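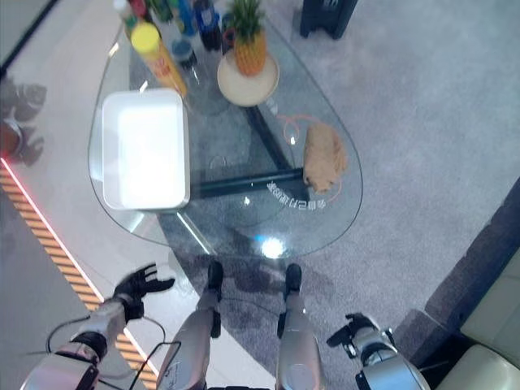
Arms either side, feet at the narrow end of the glass, tray still empty.

Samero house robot on lease: would I put it in the budget?

Reviewed by Morenike Ekpo, 24th January

I do the equipment budget for Afolabi, which lets furnished flats by the week. Most of what I buy is dull: mattresses, kettles, vacuum cleaners that can survive being dragged downstairs. When Jadent, who lease the Samero in our area, offered us time with one in their show flat at Wollell, I was told to go along and come back with a yes or a no. I've come back with a no for this year, and a longish list of things I'd want to see in writing before it turns into anything else.

The machine has arms, legs and feet and is pitched at "living space reset", which is Jadent's phrase for what our cleaners call doing the lounge. Drinks off the table, rubbish in the bin, cloth over the surface, shoes tidy. It's the part of a changeover that takes longer than you'd think and that people are worst at doing properly at the end of a shift, so I can see why they've gone for it.

The price

£611 a month, over 36 months. It's a lease with no buyout figure on the quote, and when I asked what happens at the end of the term I was told we could "refresh". I've leased enough photocopiers to know what that means. You carry on paying.

The monthly figure covers the robot, its charger and remote support in office hours. It leaves out delivery, the set-up visit for each property, insurance, replacement fingers and anything called "scene adaptation", which as far as I could work out is the robot learning that your flat isn't the show flat. I asked for a day rate for that and was promised one. I'm still waiting.

The set-up visit per property is the line that does the damage for a firm like ours. A single big house would pay it and forget it. We have flats all over town with different furniture in each, and we swap the furniture whenever something gets broken. Nanami Morikawa, who handled the demo for Jadent and was patient with me, said small changes wouldn't need another visit. I asked if a new coffee table was a small change. She said it would depend on the table.

The table

So let's talk about the table, as it's where I spent most of my time. Jadent's is clear glass with a dark base that you see straight through the top, and you couldn't have picked a meaner one. Glass has reflections in it and bright spots from the lights, and the legs underneath look as if they're part of what's on top. I give them credit for choosing it. If they'd wanted an easy ride they could have used a plain wooden one.

They'd laid it out with the sort of thing our guests leave: drinks in cans and bottles, a tray, a crumpled cloth. There was a pineapple on a plate too. Our guests don't leave pineapples, but I suppose it tests whether the thing can tell food you keep from rubbish you don't, and I'd like to know that as well.

What I wanted, and didn't get, was a sheet showing which of those objects it can handle, how often it gets them right and how long it takes. Jadent have a video. A video is fine for a trade fair, but I can't put one in a budget paper. I asked for the number of attempts behind each success and was told the figures were "being finalised".

The things I'd look at hardest, if you go to one of these yourself, are the soft and the thin. A tall can is a good shape for a hand. A cloth in a heap has no proper shape at all, and a loose cable lying near it is worse. There was an orange cable looped round the cloth on the glass when I was watching, and I thought, well, there's your real flat. Guests leave chargers everywhere. Ask your dealer straight out what it does with cables, and get the answer by email.

Ask about its own cables too. There were black ones hanging in loops round the arm. Nanami said the production model has them tucked away. Then I would like my trial on the production model, please. It's a basic rule of buying anything that the one you test should be the one that gets delivered.

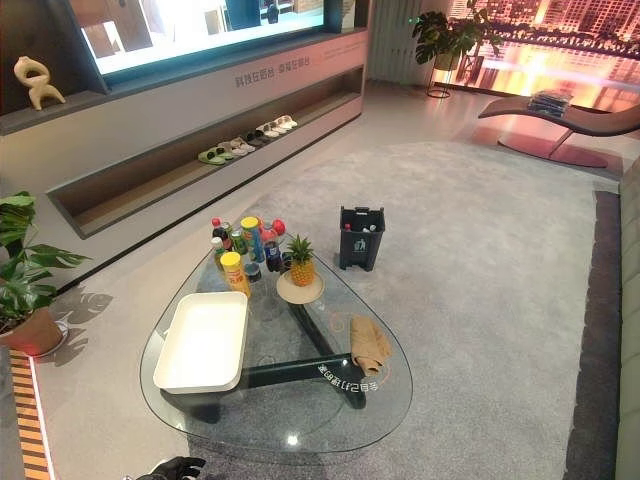
The same table from further back, with the bin just behind it and the slippers in their niche.

The room

Wollell is a lovely room and I'd stay in it. It's also much kinder than ours. There's plenty of open carpet, a wide gap between the table and the long cabinet under the television, and the bin stands right behind the coffee table, so there's hardly any distance between can and bin. In our flats the bin is in the kitchen, under the sink, behind a door with a child catch on it. I asked whether the robot could manage that. "On the roadmap."

There's a striped strip along the floor at the side of the carpet as well. I asked whether we'd need one. Jadent's written answer was that a marked zone is recommended for the first months of use. Who lays it, who pays for it and whether I can let a flat with it down are all questions I've sent back.

Our floor space is the other problem. A robot with legs sounds as if it ought to go anywhere, but it still needs somewhere to stand at the table, with its arms out and nothing behind it. We have a sofa hard up against the coffee table in nearly every flat. You'd be moving furniture before the robot came in and moving it back afterwards, and that's a person's time.

The slippers are the bit I'd have liked to be won over by. The niche is low, the pairs are lined up neatly, and if a machine can keep them like that it would save somebody's knees. I'd want to see a pair left in the wrong room, though, and one upside down, before I believed in it.

Who minds it

This is where I think most budgets for these will go wrong. Jadent's brochure talks about hours saved, and takes it for granted that nobody is standing there. All the same, their own safety sheet asks for a trained person on site whenever it's running. If I have a trained person on site, I have a cleaner on site, and the cleaner can carry a tray.

Binta Bako, who runs our changeovers, put it to me like this: "I'd be paying someone to watch it do their job." She wasn't being difficult. She was the keenest of us before we went.

Then there's getting it from flat to flat. It needs a van, a ramp and two people for some of our stairs. Rupert Reisinger at Jadent says customers "typically dedicate a unit per site". I'm sure they'd love us to.

Delivery and support

Lead time was quoted at 11 weeks. A letting firm we share a laundry with has been waiting more than that, so I'd plan on it slipping and wouldn't tie any staffing change to the date. Spare fingers come from abroad and there's no stated stock over here. If one breaks in our busy season you've got an expensive coat stand in the hall, and the lease runs on regardless. I asked for a payment holiday during repairs. Refused, though politely.

What I'd put in a budget

Nothing on the capital side. I've pencilled in a small sum for a paid trial, in one of our own flats, with our own clutter, over 3 changeovers, and with the results written down by us. Sigrún Brøndum in our finance team has agreed it on the condition that Jadent bring the production model and that we choose the coffee table.

If you run a single large property with wide floors and the same furniture all year, your sums will look better than mine, and it could be worth a visit. Take a tape measure, a charger lead and a duvet cover, and put them on the table yourself.

For: a stubborn sort of table to demo on, a patient dealer, a job that does need doing.

Against: no results sheet, set-up charged per property, somebody has to stay with it, no break in payments when it's off for repair, spares held abroad.

Would I lease one at this price? No. I've asked Jadent for the missing figures by the end of January and I'll update the review if they come.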